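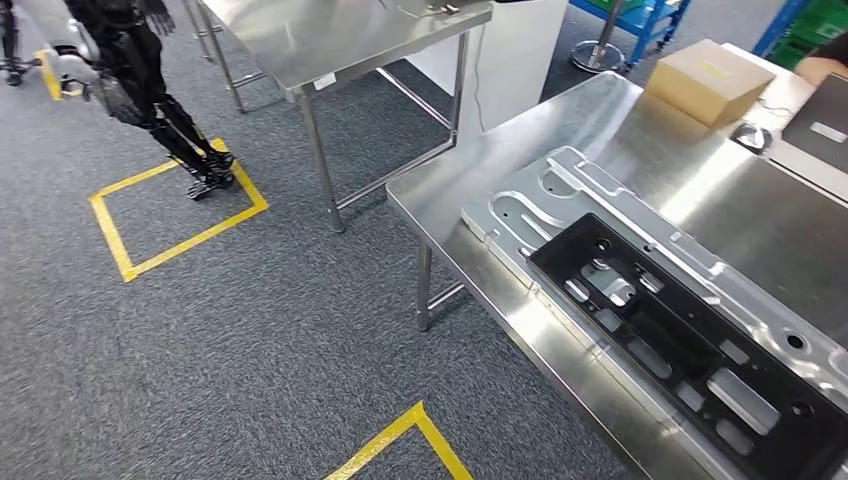 Yellow floor tape on carpet: marking station positions without residue

Posted in Workshop & Floors – August
Asked by tarn_bench
683 views – 3 comments – Share

We mark standing positions with squares of yellow tape on speckled dark gray carpet, next to stainless steel work tables. The carpet is low loop pile, glued down, landlord's property. The squares have to stay in the same place for one season and then come up cleanly.

Two problems so far. The corners lift first, usually on the side that faces the walkway. When I pull a strip that has been down a few months, it leaves a tacky line that collects dirt and turns dark. The tape is plain vinyl aisle tape from Drodeck, bought for a concrete floor.

Is there a tape that holds on carpet and releases, or should I keep the vinyl and change how I lay it? Steam cleaning is allowed under the lease. Solvents are allowed if the backing is not damaged.

Murray Arsenault
Edited once – 17 upvotes

Vinyl aisle tape is the wrong product for this. Its adhesive is soft and meant for a smooth, sealed floor. On loop pile it touches only the tops of the loops, so the bond is weak at first, and then the adhesive creeps down into the yarn under foot traffic. That gives you both of your symptoms.

Use a cloth-backed tape sold for carpet, with a rubber adhesive rated for clean removal. Check the rated removal period. Many are good for days or weeks only, and for a full season you should plan on replacing the strips partway through.

Laying it:

1. Vacuum twice, the second pass at right angles to the first.
2. Snap a chalk line or set a straightedge. Measure both diagonals of the square before you press anything down.
3. Cut each strip to length with a knife on a board. Do not stretch it. Stretched tape shrinks back and pulls at the corners.
4. Overlap the corners by one tape width and trim the outer points round.
5. Press with a hard roller – hand pressure is not enough on loops.

For removal, pull low and slow, folded back nearly flat on itself, in the direction the pile leans. Treat what is left with a citrus-based remover on a white cloth. Blot, do not rub, and test a hidden spot first. Keep the liquid off the backing. Steam before the adhesive is out will spread it.

If the tables ever move, record the corner positions as distances from two fixed walls. It makes relaying quick.

gindov_fitter
2 upvotes

We use hook-backed marking strip at the Gindovcombe site. No adhesive at all. It grips loop pile well, cut pile badly. It costs more and the edges fuzz, but it vacuums fine. Ours has been through 3,000 cart crossings by the door counter and one corner has come up.

Illard77
0 upvotes

just use duct tape, ours has been down for years

Comments

tarn_bench: Ordered a roll of the cloth tape and one pack of hook strip. Will try them on adjacent squares.

Murray Arsenault: Duct tape will stay down for years. The residue will too.

gindov_fitter: Press the hook strip with a dry roller, and keep the vacuum's beater bar off the ends.

Related

Moving a stainless table on carpet without snagging loops
Matheson leveling feet on soft floors – which pad size?
Getting chalk line out of gray carpet tile
Routing a cable down a cabinet side
Floor tape colors for walkways and work areas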